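Setting Up Your Plelon Glow Hoodie

Welcome to the crew of the starship Jikum! Your hoodie has 17 tiny lights stitched into the chest badge, and they pulse just like the ones on the bridge uniforms in season 2. Set-up is quick, and then you get to turn off all the lamps and show it off (we still do this at our desks).

Before You Start

Charge the Sistela battery pack fully with the cable in the box. The charging light goes from orange to green when it's ready.

CAUTION: Never charge the pack while it is inside the hoodie.

1. Turn the hoodie inside out and find the zippered pocket behind the badge. It's small, so feel for the pull tab with your thumb.

2. Push the badge plug into the pack until it clicks. The arrow on the plug faces the arrow on the pack.

3. Slide the pack into the pocket, cable end up, and close the zipper all the way.
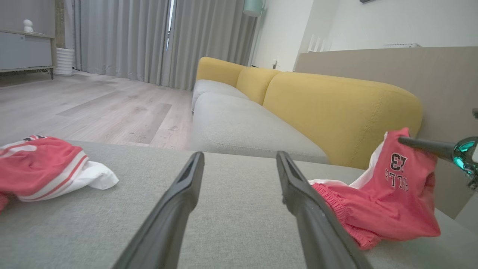
4. Turn the hoodie right side out and hold down the badge for a slow count of two. It lights up blue. Gorgeous, isn't it?

5. Tap the badge to move through the modes: Cruise, Red Alert, Docking, and the Aoun Nebula shimmer, our absolute favorite!

Note: If the badge blinks white, the plug is loose. Go back to step 2.

Washing

1. Take out the pack. Check the pocket again, then close the zipper.

2. Turn the hoodie inside out and wash it by hand in cool water with a mild soap.

3. Press the water out gently and dry it flat. Do not wring, bleach, or tumble dry. 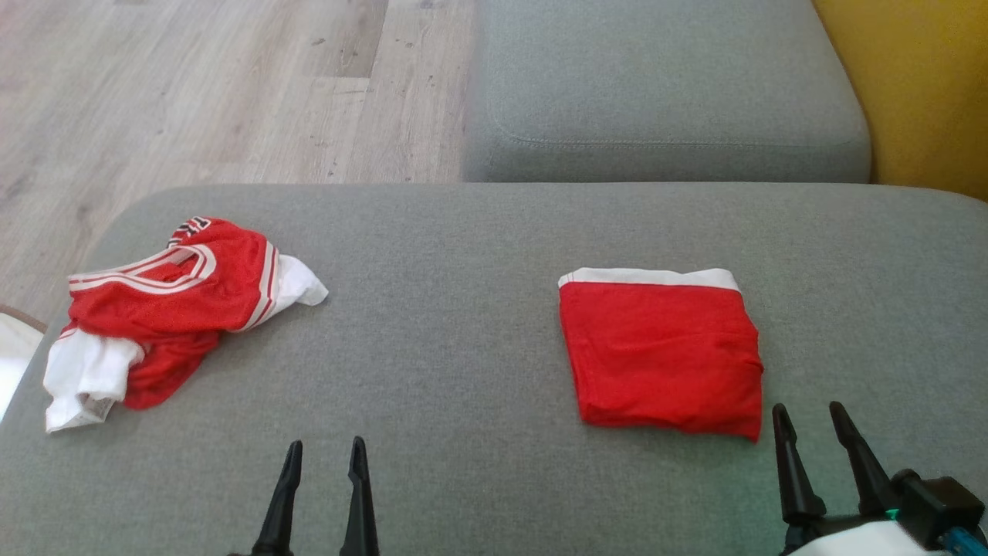
Storing the Pack

Charge it halfway and keep it somewhere cool. The pack is rated for 500 charges, enough for a whole lot of conventions.

Comments

starchart_mom: Red Alert mode at the dinner table is now banned in our house. Love this thing.

jikumfan17: Mine blinked white until I flipped the plug over. Arrows, people!

quietcadet: Can I buy a second pack? I've got a long con in April.

We use cookies to remember your cart and preferences. Accept | Manage settings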